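The Understudy
January | by the night desk at Harau Stories
11 shares | 2 comments

Clindix paid me by the bottle. The job was to teach the arm to pick one up, which I had been doing unpaid since childhood.

I sat in the next room with a lever in each fist. When I squeezed, it squeezed. The contract called for 2,000 good grasps, and a good grasp was whatever Palma, the scoring software, said it was. Palma disliked hesitation. It also disliked haste. By nine at night it disliked me.

The arm was called Arow and it learned everything. It learned to come in from the side. It learned to pause before closing, the way I do when I suspect a thing is going to roll. One evening it ran alone for the first time, and it went to the bottle, stopped short, and gave a small irritated shake of the wrist.

"Where did it get that?" said my supervisor.

I said I had no idea, and shook out my wrist.

They put me back on the levers to train it out.
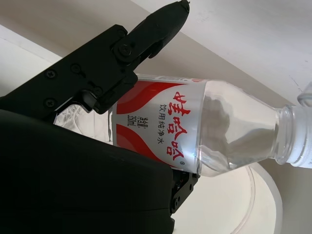 Second Shift

Wahaha, the label said, in Chinese, 350 ml. I held it level between finger and pad and tried to think like someone with no opinions. Palma gave me a 9. I sighed.

Through the wall, the motors let out something long and low.

Comments (2)

gratefultemp: My old boss did the wrist thing too.

mudlark_11: Is there a part three? Does it get paid?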